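Notes on carry belts, part two

The Bergmann belt lasted 14 months before the edge stitching let go near the third hole. I replaced it with the Pustum, a two-layer leather belt with a polymer strip in the middle. Width is 1.5 inches. It cost 80 dollars, and Bramley had it on the shelf.

I carry a compact in a Jivus holster at four o'clock. With the old belt the grip tipped away from my side by midday and printed through a T-shirt. The new belt holds the cant where I set it. Sitting in the truck is the same as before: the rear clip digs in, and I loosen one hole.

Break-in took most of July. The first week it was stiff enough that I had trouble with the buckle. Svend Gunnlaugsson suggested rolling it tight overnight, and that helped a little.

The light, the spare magazine and the folding knife come off in the same order each evening. The gun goes in the safe.

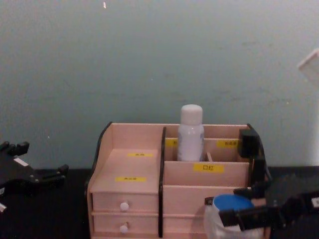
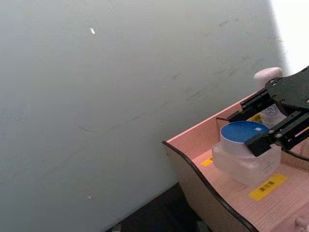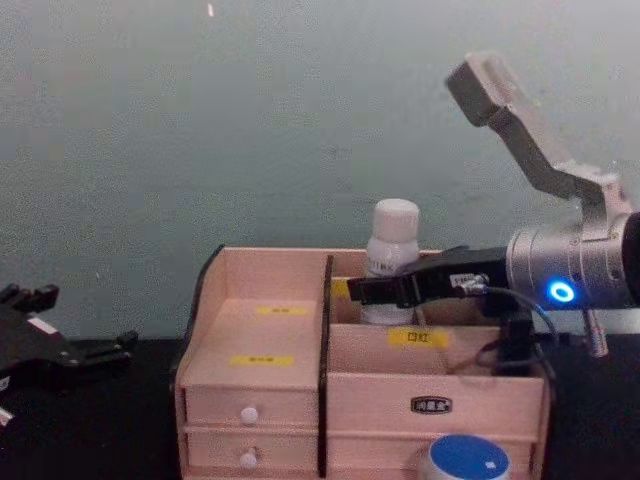 I also ran a draw test at the range, 50 draws with each belt, from under an untucked shirt. With the Bergmann I got a full firing grip on the first try 73 percent of the time. With the Pustum it was 76. That is within my normal variation, so I would not buy it for speed.

Signe Eyvindsson asked in the comments about ratchet belts. I have one on order and will test it with the same holster and the same shirt.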